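3.2 Workshop build and cup task

The two-armed rig was put together in the shared workshop at Trestivent between February and the end of the spring term. Most of the work was done by the second author and Ketill Eskildsen, in evening sessions of two to three hours. The metal arm links were bought second-hand. The wrist mounts were 3D-printed on the workshop's own machine, and the first set cracked along the layer lines, so the walls were thickened and the parts printed again on their side. Printing both mounts took 29 hours.

Cable routing took longer than expected. Early versions ran tight along the links and pulled at the connector when the wrist turned. We left a wide loop of slack at each gripper instead – untidy, but it cured the dropouts. The grippers are black parallel units with matching white mounts, and each arm can be lifted off by undoing five bolts.
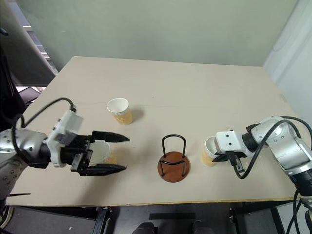 Figure 4. Cup task on the workshop table. Each gripper holds a sleeved paper cup on its side; a third cup stands upright, and the wire stand with its round wooden base is empty.

Paper cups were chosen as they are cheap and show at once when the grip force is set too high. We logged 56 trials with the Ziltik controller at its default settings, then lowered the closing force after Gudrun Holmgren noticed that rims were being crushed. The later trials, which use the lower setting throughout, are reported in Section 4.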